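Sim session checklist – tabletop pick and place, two arms
Filled in by Smaranda Ene, Wednesday, August 22, 2018. Second check: Beverley Ruawai

I do this list before every recording block, and I put my comments right under each line so Beverley doesn't have to chase me down the hall (she has, twice!).
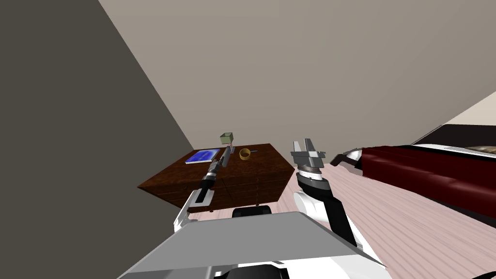
The target for this block is 400 good episodes for the Jolden set, which would take us to 3,000 overall. We lost a whole morning last week to a bad reset, so I went slowly on this one.

1. Scene reset returns every object to the tabletop – OK
Ran it 10 times in a row. Nothing fell through the table and nothing landed on the floor.

2. Start positions are shuffled between episodes – OK
They are now! The seed was stuck at 555 when I opened the config, so every episode would have started the same way. Please look at this first if you take over from me.

3. Gripper closes on the cube without sinking into it – OK, with a note
Fine at normal speed. If you yank the controller the fingers clip a corner for a moment. I toss those episodes, they teach the model something silly.

4. Idle arm stays clear of the table – OK
The right one can drift toward the tabletop if you rest your hand on the controller. Park it off to the side and leave it there.

5. Emergency stop in Filip freezes both arms – OK
Tested from both controllers and from the keyboard.

6. Task text matches what the operator does – NOT OK
Two prompts still say "box" where they should say "cube". I sent the fix to Datetico and I'm holding those two back until it's in.

7. Failed grasps get tagged and kept – OK
Beverley, I know you'd like to delete them – let's talk before you do, I think the recovery ones are some of our best.

8. Operator area: cables taped down, chair out of the way, break every half hour – OK
The tape by the door is peeling again. I put down more.

Cleared to record, except for item 6. Beverley to initial once the new prompts load.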